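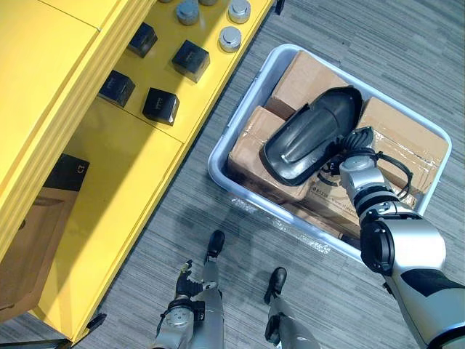 Grendia hand trials

The Grendia hand trials are a series of comparison tests of robot hands, run by the engineering firm Zerkska at its workshop in Lazăr. The trials compare multi-fingered hands with simpler grippers on shelf and bin work of the kind found in small parts stores. They take their name from the Grendia protocol, a set of written rules for placing objects, timing attempts and recording faults.

Background

Zerkska began the work after a customer asked whether a two-jaw gripper could be replaced by a jointed hand without changing the arm. Earlier tests used one object at a time on a bare bench, and the results were hard to apply to real stock. The Grendia protocol put the objects on shelves and in plastic bins, close to one another, and allowed the arm to start from any comfortable pose.

Protocol

A full round consists of 216 attempts, divided equally between six object types. Each attempt has a limit of 30 seconds. An attempt is stopped if the object falls, if a neighbouring object is pushed out of its marked position, or if the controller reports too much current in a finger joint. The operator may not touch the objects until the arm has returned to rest. Rounds are normally run in November, when the workshop has fewer outside orders.

Fingertips and coverings
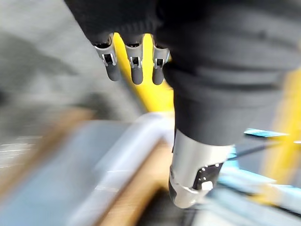
Grip on smooth parts depends heavily on the surface of the fingertip. Bare metal tips were dropped from the trials after the first round, as they slid on lids and marked soft plastic. The hand now in use has rounded, dark grey rubbery tips below silver-grey metal joints, and dark grey fabric over the back of the hand and the palm. The fabric keeps dust out of the finger roots. It also hides the upper ends of the fingers from view, so the joints must be checked with the covering taken off. Coverings are changed after every 60 hours of running.

The wrist camera is used mainly for the last part of the approach. Its picture smears when the arm moves quickly, and the protocol therefore sets a lower speed close to the object.

Object types
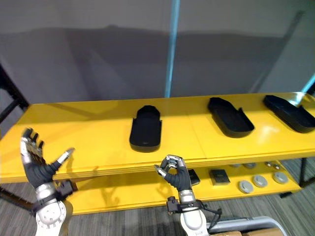
Objects are chosen for the way they must be held and not for their weight. Flat and open parts are taken by an edge, while small boxes and cylinders are pinched from the sides. The black shoe-shaped trays belong to the first group, their low raised walls giving the fingers a narrow edge to close on. Grey round canisters with flat metallic lids are in the second, and are set on the lower shelf, where the upper one limits the room above the hand. Scores for the two shelves are kept apart.

Controllers

Two controllers have been compared. The first, Skustska, closes all the fingers together and stops each one at a set current. The second was written at Zerkska and moves the thumb separately. In the most recent round Skustska was faster on boxes, and the Zerkska controller dropped fewer trays. The difference on canisters was too small to rank them.

See also

Robot end effector
Underactuated hand
Bin picking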